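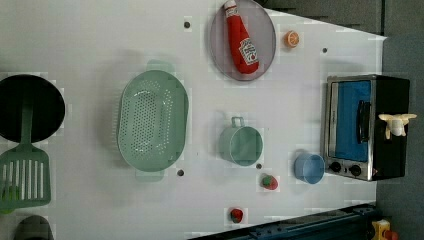 4 min read

Teaching a robot arm to tidy up: my tips from the toy kitchen table

February 9, 2021
By H. Stirier

Print | E-mail

I've had a few messages asking how you go about showing an arm a kitchen job, so I've finally sat down and written out what works for me. I use a Suvard arm and a Taltenier hand controller, but most of this should carry over to whatever you've got on your bench.

Start with toys! I know it's tempting to go straight to the real crockery, but a plush ketchup bottle can be dropped on its head all afternoon and you won't be mopping anything up. Mine is a table of play food and light plastic bits – a perforated colander, a plate, a blue cup, a couple of small red fruits – and a toaster oven at one end for the jobs that need a door.

Pick one job and say it out loud before you touch the controller. "Orange slice onto the plate" is a good first one. "Clear the table" is a dreadful first one (guess which I started with). If you can't say it in a short sentence, split it up and teach the first bit on its own.

Run through it with your own hand, slowly, using just your thumb and one finger. You'll find out very quickly which things are awkward. A slice lying flat is much harder to pinch than you'd think, and a mug is easy if you go for the rim and a nuisance if you go for the handle. Soft things are forgiving. I'd leave the strawberries until you've got your eye in.

Now for guiding the arm. If yours lets you push it about by hand, hold it well back from the gripper and move it as if you were stirring thick porridge. Keep your head and your sleeves out of the camera's view too. I did a whole batch with a woolly cuff in the corner and had to do the lot again.

With a remote controller, sit where you can see the gap between the fingers and the thing you're picking up. I used to stand behind the arm and my depth was hopeless. These days I have a stool at the side and I rest my elbow on the bench, and my hand is far steadier for it.
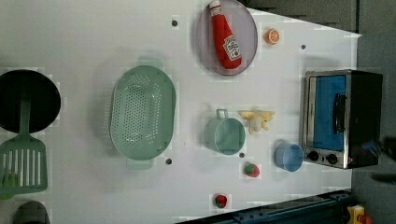
H. Stirier
Household and workshop tips writer

Move things between goes. If the banana is always next to the pot, the arm may only ever learn to go next to the pot. I shift one or two items a hand's width each time, swap something in or take something out, and turn the odd one round so it faces another way. Leave some clutter on the table as well. A real worktop has a spatula lying across it when you least want one, so I leave mine lying about.

Pause before you close the gripper, and again before you open it. A slow breath is plenty. It gives you a clean moment to find when you're looking back through the recordings, and it stops you snatching.

Don't throw away a wobbly go straight off. If you missed, backed up and got it the second time, that's worth having – the arm ought to see how a miss gets put right. What I do bin is anything where I dithered, changed my mind halfway or knocked something over and carried on regardless. On my last job I recorded 87 goes and kept 70, and I was quite pleased with that.

Stop when you're tired. My limit is 2 hours with the controller, and the last quarter of that is usually ropey. Have a cup of tea, wipe the gripper fingers with a barely damp cloth and dry them (fluff from plush toys gets everywhere), then see how you feel. 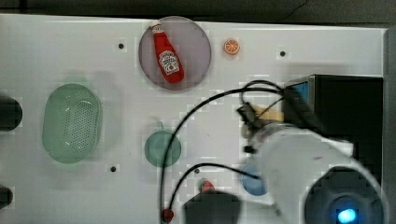 Arm reaching in over the table, colander over on the left.

A word about cables. Give them enough slack that the arm can get to the far corner, then move it to all 4 corners of the table by remote before you record anything, watching for loops that catch on a plate or drag a cup along. I use soft hook-and-loop ties from the Kramer multipack. Never tie one tightly across a joint.

Wooden blocks are lovely for practising grip. They've got flat sides, they don't squash, and you can feel straight away on the controller if you've come in crooked. Ten minutes on a block before the food comes out gets my hands working again after a week off.

Keep a notebook by the bench too. I put down the job, what I moved and anything odd, such as the sun coming round and throwing shadows over the plate. Pencil is best, as my pens always roll off the end.

If you're doing oven doors, teach the opening and the closing as separate jobs, leave the oven unplugged, and go gently on the handle. I'm still working on mine and will add to this page when I've got the closing sorted.

Print | E-mail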